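Chapter 5
Reaching and Grasping on a Crowded Counter

The first four chapters kept the arm over a bare table with one block on it. Most clubs can get a block into a bin within a few weeks, and it is a good feeling when it happens. A kitchen counter is harder. Things stand close together, some of them are shiny, and the arm has to get its elbow past one object to reach another.

This chapter follows the Mosquera Robotics Club through its breakfast project, which began in November with a plan written on one sheet of paper. Imre Kozma, a first-year member, wrote the task list. Arnel Pascual, who advises the club, crossed out half of it. What was left came down to moving a few ordinary things from one spot on the counter to another without touching anything else.

The club used two views, and so will you. One comes from a small camera at the wrist and moves with the gripper. The other looks at the whole counter from farther back. Students tend to trust the wrist view because it is close to the work, but it has its own problems. A plate near the lens can fill a large part of the picture and still be too blurry to measure.

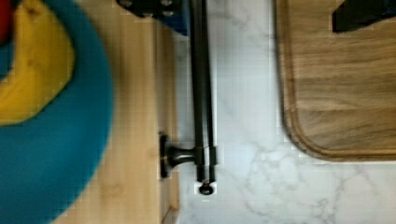
Figure 5.1. Wrist view over the counter. The gripper fingers show at the top, the teal shape at left is out of focus, and a corner of the cutting board is at upper right.

Before you run any code in this chapter, practice reading a wrist view by hand. Find the two fingers first. Then find one edge that you know is fixed, such as the side of a board, and judge everything else from that edge. Write down which objects are sharp and which are not. The Mosquera students did this for 11 saved views and disagreed on 9 of them - mostly over how far the fingers were from the nearest object.

The second view settles many of these arguments. It shows where the arm is bent, which objects stand behind it, and how much room is left on each side. It is poor at showing the last inch before contact, and the arm often hides the very thing it is reaching for.

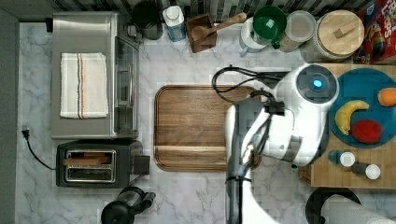

For that reason the exercises ask you to plan the long move from the far view and the short move from the wrist view. The point where you change from one to the other is called the handoff. In Section 5.2 you will choose a handoff height and test it. In Section 5.3 you will change the layout of the counter and find out whether the same height still works.

Keep a log as you go. The club's log had 1575 entries by July 17, 2022, and the failed tries were the ones they went back to most.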